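山小屋の台所で、豆を煮る　フルカー小屋の料理番に聞く 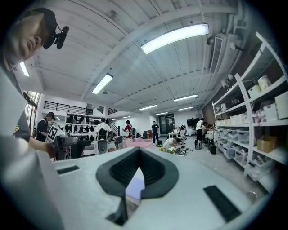
山小屋の料理でいちばん難しいのは何ですか。

「豆ですね。標高が高いとお湯が低い温度で沸いてしまうので、下の町と同じつもりで煮ていると、いつまでたっても芯が残ります」

豆、という答えが間髪を入れずに返ってきたので、こちらは少し笑ってしまいました。天気とか、荷揚げとか、大人数の食事をいっぺんに出すこととか、もう少し大がかりな苦労話を勝手に待ち構えていたからです。けれど話を聞いているうちに、この人の十年以上の山暮らしは、ほとんど豆を中心に回ってきたのではないかという気がしてきました。

彼女が働いているのは、ヴェストアデンの谷の奥にあるフルカー小屋です。標高は1,767メートル。このあたりの山小屋としてはそれほど高いほうではなく、朝早くふもとを出れば昼のスープに間に合うという、日帰りの人にもありがたい場所にあります。とはいえ谷底の駅からは1,000メートルを超える登りになるので、わたしは途中で何度も立ち止まり、そのたびに水筒の蓋を開け、着いたころには水がすっかりなくなっていました。小屋の前の長椅子に座り込んでいたら、黙ってお茶を出してくれたのがこの人です。砂糖がたっぷり入った、薄荷の匂いのするお茶でした。

日本にいたころは、病院の給食の仕事をしていたそうです。

「献立が先にあって、材料はあとから必ず届くんです。届かないということがまずない。いま思うと夢のような台所でした。ここに来た最初の夏は、その癖が抜けなくて、一週間分の献立をきれいに清書して壁に貼ったんですよ。そうしたら小屋番の奥さんがそれを見て、きれいな字ねえ、とだけ言って、次の日には上に布巾が掛かっていました。わたし、しばらく意味がわからなくて。荷物が上がってきて、やっとわかりました。玉ねぎを頼んだのに、キャベツが来たんです」

キャベツはその年、谷でたくさん穫れたのだそうです。安かったから、という伝言が箱に挟まっていて、それで話はおしまい。玉ねぎのないまま、キャベツのスープ、キャベツと塩漬け肉の煮込み、キャベツを刻んで小麦粉の生地にくるんで焼いたもの、と作り続けて、登山者には案外喜ばれたといいます。「毎日違う人が来ますからね。飽きているのは中の人間だけで」と言って、彼女は自分のお茶にも砂糖を足しました。

荷は夏のあいだ、ふもとの町のガヴァラスという食料品店から上がってきます。店の人が林道の終点まで車で運び、そこから先は小さな荷物用の索道です。索道は風が強いと止まります。止まったら、急ぐものだけ背負って上げるしかありません。林道の終点から小屋までは、空身なら2時間ほど見ておけばいいそうですが、小麦粉の袋を背負ったときのことは尋ねても「思い出したくないです」と首を振るばかりでした。ただ、ガヴァラスの店主のことはずいぶん頼りにしている様子です。

「電話をすると、まず山の天気を聞かれるんです。それから下の天気を教えてくれて、そのあと家族の話があって、注文はいちばん最後。こっちは夕食の支度の前にかけているから、はじめは焦れました。でも、あの長い前置きの中に、今年は杏が遅いとか、いつもの卵の人が足を痛めて休んでいるとか、大事なことが全部入っているんですよね。聞き流すと損をします。いまはわたしのほうが長く喋っているかもしれません」

さて、豆の話です。

小屋の名物は白いんげん豆と大麦のスープで、これは彼女が来るよりずっと前から出していたものだといいます。前の料理番から引き継いだのは、煤で縁の黒くなった大鍋と、「前の晩から」とだけ書いた紙切れでした。前の晩から水に浸けるのか、前の晩から火にかけるのか、それもわからない。そこで最初の夏は、浸ける時間を変えてみたり、塩を入れる頃合いを変えてみたり、ずいぶん遠回りをしたようです。

「恥ずかしい話ですけど、一度、ほんとうに硬い豆を出してしまったことがあるんです。時間がなくて、もういいかなと思って。そうしたら年配のお客さんが、スプーンの上で豆をじっと見て、これはまだ豆になりたくないみたいだね、って。怒ってはいないんですよ。にこにこして、でも残していかれました。あれは叱られるよりこたえました」

それからは、寝る前に豆を洗い、たっぷりの水に塩をひとつまみ入れて浸けるのが習慣になりました。朝、まだ外が暗いうちに火を入れ、いったん沸かしてから薪を減らして、あとは蓋をずらしてことこと煮る。圧力鍋は使わないのですか、と聞いてみると、あることはあるのだと言います。フレステックというメーカーの大きな圧力鍋で、これも前の料理番が置いていったものだとか。

「急ぐときは使います。ひよこ豆なんかはあれがないと困りますし。ただ、白いんげんだけは、蓋が開けられないと落ち着かないんです。途中で一粒つまんで、ああ、もう少しだな、というのがわからないでしょう。たぶん、できあがりはそんなに変わりません。変わらないのに、朝早く起きて普通の鍋で煮ている。非効率ですよねえ」

そう言いながら、まるで困っていない顔でした。煮ているあいだは大麦を量ったり、パンを切ったり、前の日の売り上げを帳面に写したりしているそうです。豆の鍋が静かに鳴っていると、ほかの仕事もはかどるのだとか。わたしも家で原稿に詰まると煮物を始めるたちなので、これはよくわかる気がしました（もっとも、わたしの場合は鍋のほうばかり見て原稿が進みません）。

せっかくなので、家で作るときのこつも聞いてきました。豆は古いものだと、どれだけ浸けても皮が硬いままのことがあるので、できれば買う店を決めて、よく売れている店の豆を選ぶこと。浸けた水は捨てても使ってもかまわないけれど、彼女は捨てるそうです。玉ねぎと人参とセロリの根は小さめに切り、脂でゆっくり炒めてから豆の鍋に移します。大麦は洗って、豆がほぼ柔らかくなったころに入れる。燻製の肉は塊のまま入れておいて、食べる前に引き上げてほぐす。酢やトマトのような酸っぱいものは、豆が煮えてから。

「分量ですか。分量は、うーん、鍋を見て決めてしまうんですよね。病院にいたときのわたしが聞いたら卒倒します。でも大麦だけは控えめに。あれはあとから膨らむので、ちょうどいいと思って入れると、夕方にはスプーンが立ちます。立ってもおいしいんですけどね。翌日に水を足して、もう一度塩を見れば、それはそれで別の料理になりますし」

水の話にもなりました。小屋の水は裏手の沢から引いていて、雪解けのころはいくらでもあるのに、夏の終わりになると細くなります。洗い物の順番にもうるさくなるそうで、まずガラス、それから皿、脂のついた鍋は最後。豆を浸けた水は植木鉢に回します。窓辺にはパセリとチャイブが植わっていて、スープの上に散らす緑はだいたいそこから。山羊に食べられてしまった年もあり、そのときは一夏ずっと、緑のないスープを出していたと話してくれました。

ここで働いて、今年で13年になるそうです。はじめは一夏だけのつもりだったと聞いて、では二年目はどうして、と尋ねました。彼女は少し考えて、台所の戸のほうを振り返ってから、こんなふうに話しました。

「小屋を閉める日に、大鍋を伏せて、棚にしまうんです。底に油を薄く塗って、新聞紙でくるんで。それをやっているときに、来年これを開けるのが知らない人だと思ったら、なんだか惜しくなってしまって。ちゃんと乾かしたかどうか、わたしが自分で確かめたいなあと。そのくらいのことですよ。それで次の年に開けてみたら、ちょっと錆びていました」

小屋を閉めるのは10月です。閉める前の最後の週は、残っている材料を見ながら、普段は作らないものをあれこれ作るのだといいます。半端な豆を全部混ぜて煮たり、粉を使いきるためにむやみに大きなパンを焼いたり。その週を狙って登ってくる常連もいて、下から葡萄や胡桃を担いできてくれるので、材料がちっとも減らないと笑っていました。

冬のあいだは谷に下りて、町の学校の食堂を手伝っています。子どもたちは豆が好きではないようで、これには毎年頭を悩ませているのだとか。つぶして団子にしても見破られ、チーズを載せて焼いても、チーズだけがきれいになくなる。

「山の上だと、みんなお腹を空かせて来てくれるでしょう。あれはずるいんですよ。何を出してもおいしいと言ってもらえる。だから冬の学校で残された豆を見ると、ああ、わたしの腕はこのくらいなんだなと思います。それで、春になるとまた上がるのが楽しみで。上がったらちやほやしてもらえますから」

話しているあいだにも戸口に人が着いて、そのたびに彼女は立っていき、お茶を注ぎ、靴を脱ぐ場所を教え、戻ってきては「どこまで話しましたっけ」と座り直しました。どこまでだったか、こちらもたいてい忘れていて、二人でまた豆のあたりから始めることになります。日本に帰りたくなることはありますか、という質問も、そうやって何度か途中で流れてしまいました。最後にようやく聞けた答えは、「小豆を炊いているときだけは」でした。年に一度、実家から届いた小豆を、お客さんのいない日にこっそり炊くのだそうです。小屋番の奥さんは甘い豆がどうしても信じられないらしく、毎年ひと匙だけ食べて、毎年同じ顔をするといいます。

帰りぎわに、台所の隅で例の大鍋を見せてもらいました。翌朝の分の豆がもう水に浸かっていて、上に皿で蓋がしてあります。中を覗き込んでいたら、食べていけばいいのに、と言われました。下りの汽車の時間があったのでその日は遠慮したのですが、谷底に着いてみると汽車は遅れていて、駅の長椅子でずいぶん長いこと待つことになり、わたしは持たせてもらったパンをかじりながら、やはりスープをいただいてくればよかったと思っていました。

（2025年8月26日掲載）

フルカー小屋の白いんげん豆と大麦のスープは、夏の営業期間中、昼前から鍋がなくなるまで。泊まりの方の夕食にも出ます。豆を食べられない方は、着いたときに台所へひと声かけてください。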